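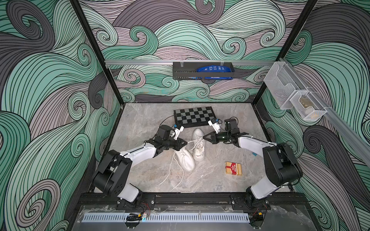 Laces and two-armed benches: what to do when one gets pulled in

Workshop tips, updated 25/05/2019

Laces are the worst thing we handle on the bench at Dakthorpe. They are thin and long, and they end up wherever you are not looking. In December we had a lace drawn into the wrist joint of the left arm while the right arm still had hold of the other end. Both arms kept pulling. The eyelet tore, the wrist motor tripped, and the bench was off for 17 days waiting for a part from Skukstead. The bill came to £2685 with the fitting. These notes are what we changed afterwards, plus a few things we ought to have been doing already.

Before you start

Lay the laces out flat, away from the arm bases. If a lace is longer than the job needs, tie the spare length in a loose bow and tuck it inside the shoe.

Check the plastic tips. A split tip catches in the jaws and won't let go when they open. Wrap it with one turn of clear tape, or change the lace.

Look at the camera cables too. A cable that hangs in a loop near the wrist will catch a lace sooner or later. Clip it back, but leave enough slack for the wrist to turn fully. Turn it by hand with the power off to make sure.

Put the grip force down. Ours had been left on the setting for wooden blocks, far too strong for a lace. We now use 30 per cent and it holds well enough.

While it is running

Keep your hands out. Most of our near misses came from someone reaching in to straighten a lace between moves. Press pause, wait for the arms to settle, then reach in. Pause does not cut the power, so for anything more than a quick straighten use the red stop button.

Watch the slack. When one gripper has the tip and the other is working over the eyelets, there should always be a bit of loose lace between them.
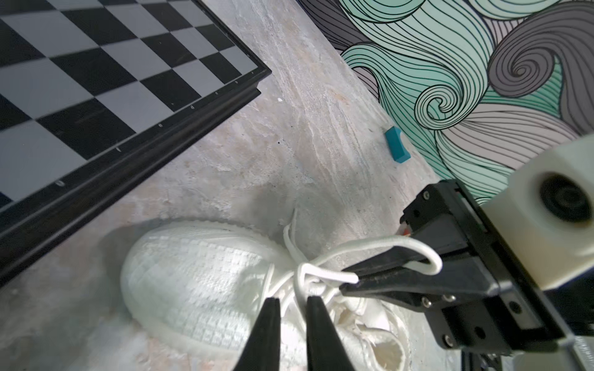
If it goes tight, stop the run. A tight lace will drag the shoe, and once the shoe has moved the arms are reaching for a place where the eyelets used to be. That was how our fault began. The shoe turned a little, the left gripper came down on the wrong strand, and the next twist of the wrist wound it in.

Listen as well. A straining motor makes a low buzz before it trips. On the Ladent controller the warning light comes on after the buzz, so don't wait for it.

If a lace is caught

Press the stop button first. Don't try to reverse the last move. We did, and it wound the lace in further.

Support the arm with one hand before you release the brake. It drops faster than you expect, and the elbow will bruise your fingers.

Cut the lace on both sides of the jam with small blunt-ended scissors. Laces are cheap. Draw the pieces out with tweezers, pulling in line with the gap and never across it. A drop of Tang silicone spray helps if the lace is wedged, but keep it off the jaw pads or they will slip on everything for the rest of the day.

Shine a torch into the joint and look for fluff. Knitted and woven laces shed when they are pinched, and the fibres pack down around the bearing. A soft toothbrush gets most of it.

Starting up again

Run the arms empty for 5 minutes at slow speed. If either one judders or stops short of its home position, switch off and have the joint opened up.

Write the jam in the bench book, with the kind of lace and which joint it was. Round waxed laces have given us the least trouble so far. Flat cotton ones are next, and the stretchy sort we no longer use.

Spare laces are kept in the drawer under the controller, along with the scissors and the tape. Please put the scissors back.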